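We use cookies to remember your reading position and to count visits. By continuing to use this site you accept our cookie policy. Accept | Manage settings

Chapter 7
Picking Things Up

In December the robotics class at Dellbridge set itself a job that sounded easy. A robot arm bolted to a workbench had to pick up play food from the tabletop and put each piece in a bowl. The students had already driven wheeled robots through mazes and made an arm draw a square on paper. Picking up a toy lemon did not look like much of a step.

It took them most of the term. Their first program moved the arm to a point the students had measured with a ruler, closed the fingers, and lifted. When the lemon sat exactly on its pencil mark, the program worked. When the lemon was a finger's width to one side, the arm closed on air or pushed the lemon off the bench. The arm had done just what it was told both times.

This chapter follows the Dellbridge project and a second one, run by the after-school club at Casado, where the students used a different arm and a different method. You will build your own version in the lab at the end of the chapter. You will need the arm from Chapter 5, a two-finger gripper, and a few light objects of different shapes.

Before You Read

Put a pencil, a ball of paper, and a cup on your desk. Pick up each one using only your thumb and one finger. Do it slowly. Then do it again with your eyes closed, after a partner has moved each object a little. Write two or three sentences about what you did differently the second time.

Most people find that they slow down before they touch anything, and that they feel for the object and adjust. Many also change where they hold it. A pencil held near one end swings down. A cup pinched at the rim tips over.

Key Terms

Gripper: the part of a robot arm that holds things. In this chapter it always means two fingers that close toward each other.
Grasp: a particular way of holding a particular object, including where the fingers touch and from which direction they come.
Grasp point: the place on the object where the fingers meet it.
Wrist camera: a camera fixed near the gripper, so that it moves with the gripper.
Trial: one attempt at the task, from the start position to the finish, whether it succeeds or fails.
Demonstration: a trial in which a person steers the arm and the movements are recorded.

7.1 Two Ways to Tell an Arm What to Do

The Dellbridge class wrote rules. After the ruler program failed, they added a camera above the bench and a short piece of code that looked for patches of bright color. The program found the middle of the patch, moved the gripper over it, and came straight down. This was much better. Out of 53 trials with the toy lemon in different spots, the arm dropped it in the bowl 45 times.

The Casado club used demonstrations. A student steered the arm by hand controls while the computer saved the camera pictures and the position of every joint. The club called its software Vutevham, after the name written on the storage cabinet in their room. By the end of the year they had recorded 827 demonstrations, short of the 1000 they had planned. The computer then used the recordings to work out which movement should follow which picture.

Each way has a cost. Rules can be read and fixed one line at a time, but someone has to think of every case. Demonstrations can cover cases that are hard to put into words, but when the arm does something odd there is no single line to blame. The usual fix at Casado was to record more demonstrations of the case that went wrong - and that meant more afternoons at the controls.

7.2 Shape and the Grasp Point

A round object is forgiving. The fingers can come from any side and will still end up on either side of the middle. A long object is different. If the fingers are lined up along its length, they may be too close together to fit around it. The gripper has to turn so that the fingers close across the narrow part.

A curved object is harder again. The middle of the color patch may fall near the inside of the curve, or off the object altogether. The Dellbridge program went to that middle point and caught only the edge.

The place you hold also matters. Held near its center of mass, an object stays fairly level when lifted. Held near one end, it can turn in the fingers, and a smooth surface makes this easier. A grasp near the end may still be good enough to carry something a short way, so do not count it as a failure without running the trial.
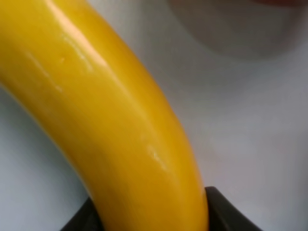
7.3 What a Wrist Camera Sees

A camera above the bench sees the whole work area, but the arm often blocks its view at the moment of the grasp. A wrist camera has the opposite problem. It sees the fingers and whatever is between them very well, and little else. A nearby object can fill most of the view, while things farther off may be blurred.

Shiny objects cause trouble for both. Light reflected from a glossy yellow surface can look nearly white to the camera, so a program that searches for yellow finds a shape with a strip missing. The Dellbridge students first tried changing the color limits in their code. Later they moved the lamp, and the strip got smaller.

Check Your Understanding

Explain why the ruler program worked on some trials and failed on others.

Sketch a long curved object from above. Mark one place where you would put the fingers and draw an arrow to show the direction in which they close.

The club at Bronasdale has a wrist camera and no overhead camera. Describe one part of the pick-up task that this makes easier and one part that it makes harder.

Lab 7: Start Here

Work in pairs. Clear the bench and mark the edges of the work area with tape. Set the gripper to its slowest closing speed and keep your hands outside the tape while the arm is powered. One partner runs the arm and the other fills in the trial sheet. Write down the object, its starting angle, the grasp point, and the result. Run ten trials with the ball of paper before you move on to anything longer, and keep the sheets - you will use them again in Chapter 8.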